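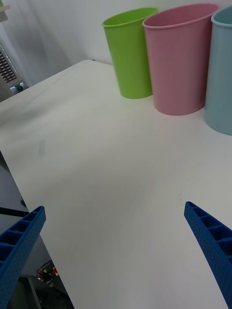

Gwenllian Watkins
Facilities and Supplies Editor, Enora Shared Workplaces

Color-coded cups: what to check before ordering more

The plastic tumblers in the Riedl building come in green, pink and blue. All have a rolled rim and a body that tapers toward the base. Since September, color has marked the floor a cup belongs to: green for the first, pink for the second, blue for the third. Cups found on the wrong floor go back with the evening cart.

The present stock is 80 cups, plus 17 held in the supply closet. Tristix, the supplier, ships in cartons of 40, one color per carton, under order code 459. Mixed cartons are not offered. Floor leads who need fewer than a full carton should pool requests through the Esow form before 4 p.m. on the day of ordering.

Stacking accounts for most of the damage. A tapered cup nests well, but a tall stack pushed down hard will wedge, and twisting the cups apart puts the load on the rim. Limit stacks to eight. If two cups stick, stand the lower one in warm water and put cold water in the upper one – they normally separate within a minute.
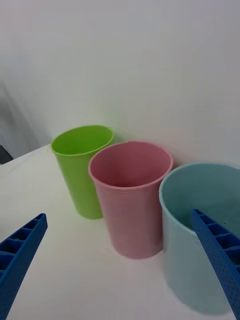
Cups in daily use should stand upright in a single row at the back of the table, with the colors kept in floor order when more than one is out. Leave the front of the table clear for trays. Cups that have just been washed go on the rack, mouth down, and move to the table only when dry.

White tabletops show gray scuffs sooner than the older brown ones did. Most come off with a damp microfiber cloth and a drop of dish soap. Do not use scouring powder or the green side of a sponge; both dull the surface, and a dull patch picks up marks faster than the area next to it. For a mark that stays, try a paste of baking soda and water, applied with a fingertip and wiped off at once.
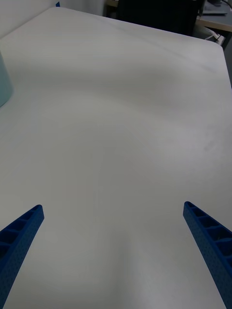
Maredudd wrote in after the last item to say that the baking soda paste left a white film on his table, and that a second wipe with plain water removed it. He also asked for the stack limit to be lowered to six on the third floor, where the shelf is shallow. The change takes effect with the next carton.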